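Section 3. Planning and Budgeting for Hand-Held Gripper Units

This section covers what to buy before a home collection site is opened with the Plandon hand-held gripper kit. It applies to sites where cloth tasks (folding, sorting, laying out garments) are recorded in ordinary rooms. Complete it before you place an order with Denico or any other supplier. Robot arms are budgeted separately in Section 5.

3.1 Setting the unit count

1. List the tasks planned for the site. Mark each one as one-handed or two-handed.

2. Allow one gripper unit per operator for one-handed tasks and 2 for two-handed tasks.

3. Add one spare unit per site. A spare may be shared between sites only if both are served by the same courier run.

4. Enter the total on line A of the order sheet.

Note: Left and right units are ordered under separate part numbers. Check the side on every line before the sheet is signed.

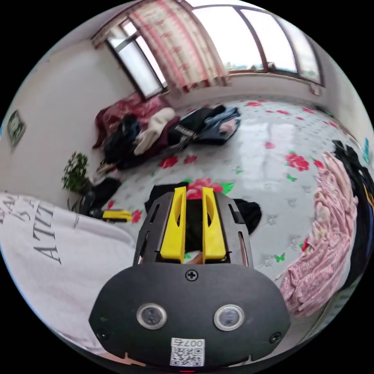 5. Add finger sets. Fingers wear faster on denim and heavy knits than on T-shirts, and they are priced apart from the body. Budget 3 sets per unit for the first term.

6. Add one screwdriver per site. Do not count on tools already in the home.

3.2 Budget lines

The ceiling for a single-operator site is $2,000, not counting wages. Record the following against it:

Line A: gripper units, including the spare
Line B: finger sets and screws
Line C: storage cards and card reader
Line D: carrying case
Line E: garments and bedding bought for the tasks
Line F: shipping, both ways

Line E is often left blank on first drafts. Enter a figure even where the household supplies its own clothing, as items do get stained or pulled.

Caution: Do not move money from Line F to Line A. Return shipping is billed at the end of the term, and the Droddale office will not cover a shortfall.

3.3 Checking the room before purchase

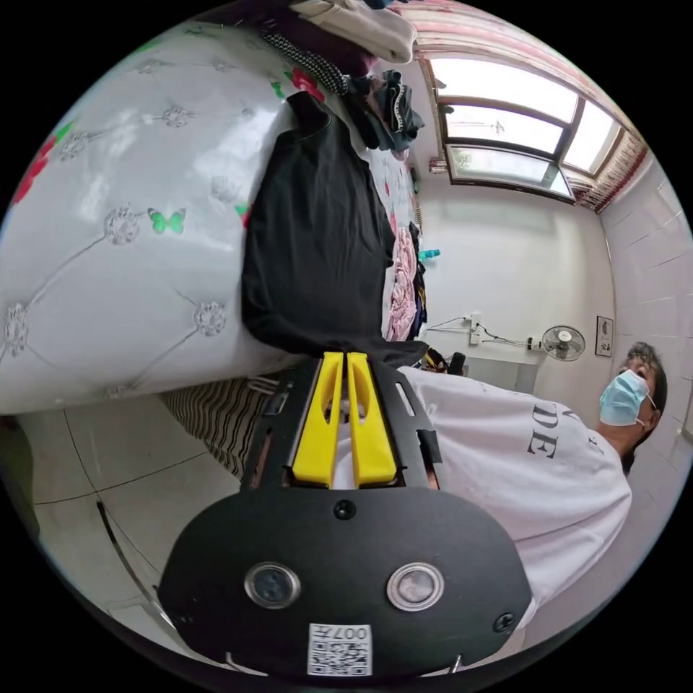

Room checks are done once, at the planning visit, and the results decide which accessories go on the order. Measure the clear floor beside the work surface and note where the operator will stand. Record every wall outlet that can be reached without crossing the walkway. An outlet on the window wall beyond the bed, with cables already trailing from it, should be entered as "in use" until the household confirms otherwise. If no free outlet remains, add a 35 W charger and a power strip to Line C.

1. Note the direction of daylight and the hours it reaches the work surface.

2. Note the color of the bedding and of the task garments. Dark cloth on pale bedding needs no extra backing sheet.

3. Ask where clothing not used in the task can be kept. Add a storage bin to Line E if there is no place for it.

4. Send the completed room form to Tyra Midtbø by noon on Wednesday. Forms received later go into the next order. 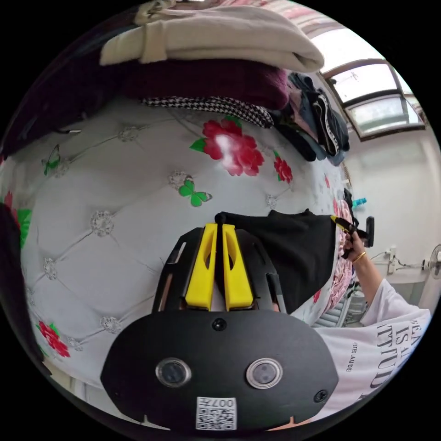 Figure 3-2. Black cloth held between the gripper fingers at the bed.

3.4 Buying or leasing

Leasing through Mogensen is suited to sites planned for one term only. The lease covers the body and the mounting frame. Fingers, cards, and cases must still be bought.

1. Multiply the monthly lease rate by the number of months planned.

2. Add the deposit if the site has no prior lease on record.

3. Compare the result with Line A. If the lease comes to more than half of Line A, buy.

Caution: Leased units must go back with their original labels in place. A missing or unreadable label is charged as a lost unit. 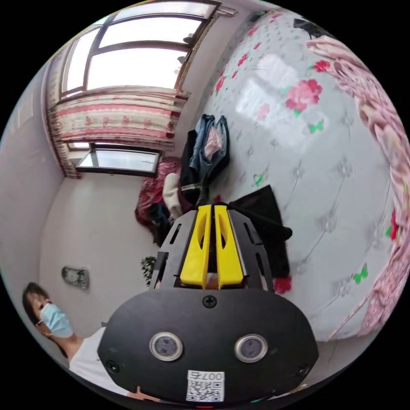
Can a site start recording before the spare unit arrives?
Recording may start once all working units are on site and have passed the power-on check in Section 4. The spare must be listed as "on order" in the site log until it is received.

3.5 Releasing the order

1. Confirm that Lines A through F are filled in.

2. Attach the room form and the task list.

3. Sign the order sheet and keep one copy with the site log.

Note: Orders changed after release are treated as new orders and lose their place in the queue.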